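**Teser 626 整備練習用タワー**
Molside 機材ページ/棚番号 899/最終更新 2026年1月22日(木)

デスクトップパソコンの中を、誰にも気兼ねせずに触ってみたい。そういう人に向けて用意した、昔ながらの大きさのタワー型です。Teser 626は、組み立てや分解の練習、部品の名前を覚える講習、配線の引き回しの研究などに使う教材機で、普段使いのパソコンとして売っているものではありません。OSは入っていませんし、CPUとメモリも付きません。そのかわり、ケースを開けたときの「ああ、こうなっているのか!」がとても大きい一台です。

最近の小型機や薄型ノートは、開けても手を入れる場所がほとんどないものが増えました。その点、このタワーは中が広くて、電源は電源、ドライブはドライブ、基板は基板と、役割ごとに場所が分かれています。初めて中を見る人でも、しばらく眺めていれば大まかな地図が頭に入ります。私たちも棚に並べる前に何度も開け閉めしましたが、そのたびにケーブルの通し方を変えたくなってしまい、なかなか作業が終わりませんでした。

## どんな機械か

外側は黒いケース、内側は明るい灰色の金属シャーシです。側板を外して横に寝かせると、緑色のマザーボードが上を向きます。この「寝かせて使う」姿勢が練習にはとても具合がよくて、部品をまっすぐ上から差せますし、ネジを落としても床まで転がっていきません(ケースの隅には転がります。そこは磁石付きドライバーの出番です)。

電源ユニットは箱形の金属製で、上面に白いラベルが貼ってあります。古いラベルなので印字の読みやすさには個体差があります。仕様を確認したい方は、お渡しするときの点検票を見てください。私たちが確認した内容を手書きで写してあります。

マザーボードは緑色の基板で、CPUソケットには金属の固定枠が付いています。ソケットの中はとても繊細なので、講習で使うときは「ここだけは指を入れない」と最初に全員で確認しています。固定枠の開け閉めを繰り返し練習したい人には、これだけでも借りる価値があると思います。普段のパソコンでは、一度組んだら何年も触らない部分ですから。

拡張スロットには青いものがあり、これがいい目印になります。講習の最中に「青いスロットを見てください」と言えば、ほぼ全員の視線が同じところに集まります。色が付いているだけのことなのに、説明する側としては本当に助かっています。

## 青い部品のこと

この機種で私たちがいちばん気に入っているのが、ドライブまわりの青いプラスチックです。ハードディスクはキャリアに収まったまま金属のケージに入っていて、そのキャリアに青い取っ手が付いています。銀色と黒と緑のなかに青がぽんとあるので、どこに手をかければよいのか、説明書なしでも見当がつきます。

もちろん、見た目だけの話でもありません。キャリアごと抜き差しできると、ドライブの交換練習がぐっと気楽になります。ドライバーを持つのが初めてという人にも、まずキャリアの出し入れから始めてもらうことが多いです。うまく戻らないときは、ほとんどの場合、向きか角度がわずかにずれています。力を足す前に一度抜いて、まっすぐ入れ直してください。
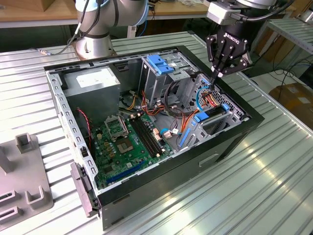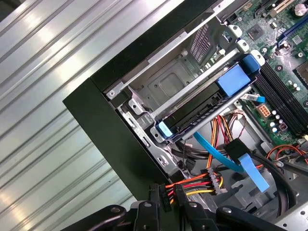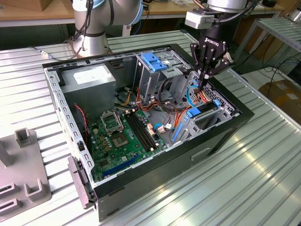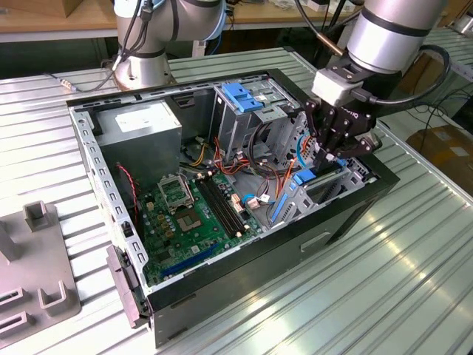
*Teser 626の内部。横に寝かせて開いたところ。青い取っ手の付いたドライブキャリアは2枚目が見やすいです。*

## 配線で遊ぶ

ケースの中のケーブルは、きれいに束ねてからお渡しすることもできるのですが、あえてそのままにしています。赤やオレンジの線がドライブケージのあたりから広がっているのを見て、「これは片づけたい」と思った人は、もう練習の入口に立っています。

おすすめの進め方を書いておきます。順番どおりでなくてかまいません。

1. 電源コードが抜けていることを確認し、ケースを横に寝かせる
2. 中を触る前に、自分のスマートフォンで配線を撮っておく
3. ケーブルを一本選び、両端がどこにつながっているかを目で追う
4. 抜く前に、付属のラベルに行き先を書いて巻く
5. コネクタの爪を押さえ、線を引っ張らずに本体を持って抜く
6. ラベルだけを頼りに元へ戻す
7. 最初に撮った写真と見比べる

6番が意外と難しいです。「ここに差す」と書いたはずのラベルが、いざ戻すときになると暗号のように見えてきます。二人一組で、相手の書いたラベルを読んで組み戻すやり方も盛り上がりますよ。字のきれいな人が尊敬されます。

細い線は色だけで判断しないでください。同じような赤と黒の組み合わせが別の場所にもあります。コネクタの形と基板側の印字を合わせて確認する癖がつくと、ほかの機種に移ったときも戸惑いません。

## 作業する台について

当店の作業台は、細い溝が並んだ銀色の金属天板です。重いケースを置いても安定していて、拭き掃除が早いところが気に入っています。ただ、金属の上を直接すべらせると黒い外装にすり傷がつくことがあるので、向きを変えるときは引きずらずに持ち上げてください。

ご自宅や教室で使うときは、木の机で十分です。ケースを寝かせた状態で四方に手が入るくらいの余裕があれば困りません。外した側板の置き場所も忘れずに。これが思いのほか大きくて、机の端に立てかけておくと、そのうち誰かの肘が当たります。

照明は上からひとつ、できれば横からもうひとつあると、ケージの奥が見やすくなります。金属の内側は光をよく反射するので、明るすぎるライトを真正面から当てるより、少し斜めにするほうが楽です。

## セットの内容

| 品名 | 内容 |
|---|---|
| Teser 626 本体 | ケース、電源ユニット、マザーボード、ドライブケージ |
| ハードディスク | キャリア付き、データ消去済み、練習用 |
| ケーブル類 | 本体内に取り付けた状態 |
| Fludik 巻き付けラベル | 最大50枚、鉛筆と油性ペンで書けるもの |
| Kerslake ネジ皿 | ふた付き、仕切りあり |
| 点検票 | 紙1部、手書き |

CPU、メモリ、モニター、キーボードは含みません。メモリの抜き差しも練習したい方は、動作しなくなった練習用メモリを別にお分けしています。申し込みのときに備考欄へ「メモリ希望」と書いてください。基板との組み合わせはこちらで合わせます。

ラベルは使った分だけ減っていきます。前に使った人が残りを戻してくれるので、回によって枚数が違います。足りなければ普通のマスキングテープでも代用できますが、Fludikのものは剥がしたあとがべたつかないので、ぜひ一度使ってみてください。文房具としても優秀です。

## 個体差と状態

教材として何人もの手を渡ってきた機械です。外装には細かい傷があり、シャーシの縁には擦れたところもあります。プラスチックの爪やタブは、使っているうちに少しずつ硬さが変わってきます。動きが渋いと感じたら、無理に倒さず、点検票の余白に場所を書いて返却してください。こちらで調整します。

通電については、しないでください。電源ユニットもマザーボードも、通電確認の済んだ品としてはお渡ししていません。中を触って構造を知るための一式です。電源ユニット本体の分解もお断りしています。箱を開けると危険な部品がありますので、外側の固定ネジを外して取り出すところまでにしてください。

シャーシの穴の縁や曲げた金属の角は、それなりに鋭いところがあります。薄手の作業手袋があると安心ですが、厚すぎると細いコネクタがつまめません。指先だけゴムになっている手袋がちょうどよいです。

## 借り方

貸出期間は3週間です。延長は、次の予約が入っていなければ一度だけできます。店頭受け取りでも発送でも構いませんが、なかなか重いので、発送のときは受け取る人に「重い箱が来る」と伝えておいてください。玄関先で驚かせることになります。

返却のときは、すべて元どおりに組み戻してある必要はありません。外したネジがネジ皿に入っていて、部品が箱の中にそろっていれば大丈夫です。途中まで組んだ状態で返ってきた機械を見るのは、こちらも結構楽しいです。「ここで詰まったんだな」というのがよくわかって、次の講習の参考になります。

購入を希望される方には、貸出を終えた個体をお譲りすることもあります。次の入れ替えは4月の予定です。台数は状態を見て決めるので、希望される方は早めに声をかけてください。価格は個体ごとに点検票と一緒にお知らせします。

## よく聞かれること

**CPUを載せれば普通に使えますか。**
動作の保証はしていません。部品を持ち寄って載せる練習をするのは大歓迎ですが、通電はせずに、載せて外すところまででお願いします。

**子どもと一緒に使えますか。**
大人がそばについていれば大丈夫です。青い取っ手の付いたキャリアの出し入れは特に人気があって、こればかり繰り返す子もいます。小さなネジの誤飲と、金属の角にだけ気をつけてください。

**静電気対策は必要ですか。**
練習用なので多少のことでは困りませんが、リストストラップを着ける習慣をここで身につけるのはとても良いことだと思います。本番の機械に向かうとき、自然に手首へ手が伸びるようになります。

**外したネジがどこのものかわからなくなりました。**
ネジ皿の仕切りごとに場所の名前を書いておくと防げます。混ざってしまったら、そのまま全部まとめて返してください。こちらで仕分けます。

**ほこりを掃除してもいいですか。**
ぜひお願いします! エアダスターは屋外か換気のよい場所で、少し離して短く吹いてください。

ご予約は店頭か申し込みフォームから、棚番号899を添えてどうぞ。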